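Home | Guides | Work Cells | Staffing | Contact

Handing Belt Threading to a Two-Arm Cell

Applies to the garment prep line at Kirkwood, Brudumside site. Written by Peninah Magesa, revised June.

Before the cell went in, two people per shift threaded belts into display jeans by hand. The cell now takes the plain styles. Prep staff load, check and finish, and handle every style the cell is not cleared for.

1. Load the table

Lay one pair of jeans flat, back side up, with the waistband within reach of both arms. Smooth the seat. Small wrinkles at the waistband are acceptable; a folded belt loop is not. Start the belt through the first loop by hand if the style sheet calls for it.

2. Run the threading step

One gripper holds the denim while the other pulls the belt. Set pull speed to 400 on the panel for woven belts and 600 for smooth leather. Do not reach over the table during a pull.

With a woven belt, the leather tip has to clear the loop before the arm moves on to the next one. Watch the tip – the strap can look tight while the tip is still caught. 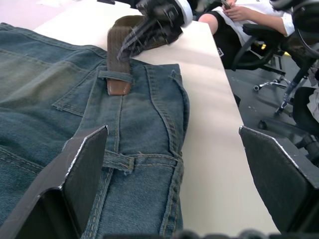
3. Handle a stop

Code 933 means the grip on the belt was lost. Press Hold, reseat the belt by hand and resume from the same loop. After a second 933 on one pair, pull it and finish it at the bench. Log the style number.

4. Rotate the operator

The attendant job is mostly watching, and attention drops. Hamisi Muriithi sets the rotation: 100 pairs, then swap with the bench. Bench work keeps its old pay grade, and so does the attendant post.

Next: Clearing a new style

Get new guides by email. Enter your address to subscribe.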